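Handheld Gripper Comparison: Progress Report to the Mallera Fund, January

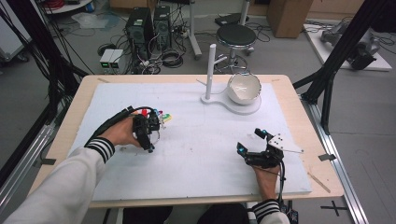 Work this period went into choosing between the two handheld gripper builds named in our proposal, the Nurell and the Prallance. Both are worn through the same sessions by the same operators, and both log to the same controller.

We planned 200 tabletop demonstrations per build. The Nurell set is finished. The Prallance set stands at 186, and the remaining runs are booked for Friday.

Findings so far:

The Nurell closes more evenly on thin items such as skewers. Operators dropped fewer of them and asked for fewer restarts.

The Prallance is easier on the wrist over a long session, but its cable pulls when the arm turns inward. We rerouted it twice. The second route is better and we are keeping it.

Camera timing drifted on both builds in the first week. A firmware update from Bahrami fixed the drift, and we repeated the three sessions affected.

Spending is on plan except for replacement fingertips, which cost $800 more than budgeted. We have moved that amount from travel and do not need additional funds.

Next we will run the trained policies on the fixed arm and compare success rates by build. We still need a decision from you on whether the bowl tasks stay in the final test set.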